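07/10/2019
Produce rack, second look

Spent the morning on the rack again. I still don't believe the layout sheet. It came over from the Vudstead store with a note that it had been "tested", and I have asked twice what the test was and got no answer I could write down. Chrysoula Moschos thinks I'm being difficult. Maybe. I put everything out the way the sheet says, to give it a fair go.

The sheet wants fruit and the red pepper up top, the long stuff and the greens in the big lower tray. Fine on paper. My trouble with the upper tray is that round things in a shallow tray go where they like. The peach is a good deal bigger than the apple and the two don't sit together well. Nudge one and the other shifts. The sheet draws them in a neat line with even gaps. I got even gaps for as long as I stood still.

Lower tray is better than I expected, which I'll admit here and not out loud. The partitions do their job with the cucumbers. They lie side by side and stay there. The napa is harder to judge. These are the Ververidis cabbages, the set that was supposed to look "fresh from a few feet". How many feet? The leafy ends are all right. The white parts look like candles to me. Turned them all leaf end up the tray, as drawn, and it does read as cabbage from the doorway, so one point to the sheet.

Scallions go in with the napa and not in their own compartment. I don't like it. The bundle is long and wants to lie on the diagonal, and it takes space the cabbages could use. Vudstead says shoppers pick up both together. Shoppers in Vudstead may. I would like to see the receipts.

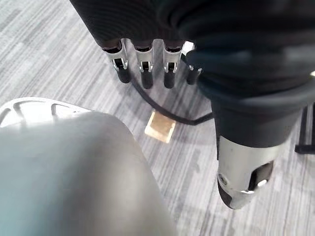
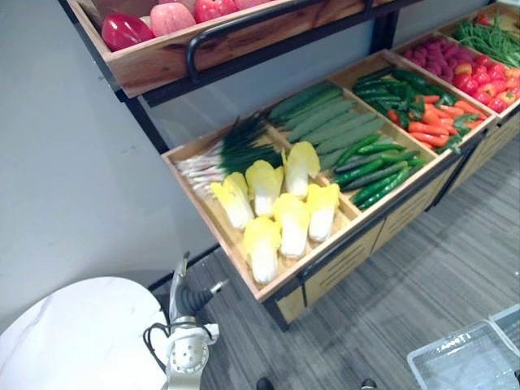 Carpet side and rack side, both from today.

Handle rail on the front of the top tray: I was against it when we ordered and I'm still half against it. The supplier's sheet says it keeps stock from rolling off. A ball of any size would rather roll sideways than forward in that tray, and the rail does nothing about sideways. What it does do is give people something to grab when they move the rack, and then they drag the whole unit by the top. The frame on the Tritau unit went out of square exactly that way in June. Tritau say it left them square. I wasn't there, but I know which end of a rack people pull.

Measured a few things while I had the tape out:

Clear height, underside of top tray to the produce below: 16 inches at the front. OK for adults reaching in. Less at the back, didn't get a good number with the tray full, redo empty.
Tilt on lower tray: 5 degrees by the small level, which I trust, and something else by the phone, which I don't.
Load: the supplier says 100 pounds on the lower tray. No mention of whether that is spread out or sitting in one corner. Until somebody says, I'm treating it as spread out and keeping real cabbages to half that.

That last point is what bothers me most about the whole exercise. Imitation stock weighs next to nothing. A layout that holds together with it tells us what the layout looks like and very little else. Real napa is heavy and wet at the cut end, and real scallions go limp over the partition by noon. Nobody at Hokadstead is going to be selling plastic cucumbers. Chrysoula's answer is that we look first and load later, and that we can't keep real produce in here for a week anyway. Both true. I would still want one day with the real thing before anybody prints labels.

Facing drill: she had me clear the lower tray and set it back from memory, then did it herself. I took 20 minutes and put the scallions the wrong way round. She was quicker but left the napa uneven, and we disagreed over whether uneven is worse or looks more like a market. I say it looks like someone was called away. She says that is what a market looks like.

Pepper: the red one is very shiny. Under the shop lights it will be the first thing anyone sees, ahead of the fruit. If that's the plan, the sheet should say so. If it isn't, move the pepper down with the greens and see if anyone misses it up there. I moved it down for an hour and nobody said a word, and then I put it back, so take that for what it's worth.

To do:
- re-measure clear height with lower tray empty
- write to Vudstead again about the test, ask who was watching and for how long
- ask supplier about corner load, in writing
- felt under the round fruit, try a thin strip first
- check frame for square before it gets moved anywhere, and again after
- Chrysoula to price one day of real napa, scallions and cucumbers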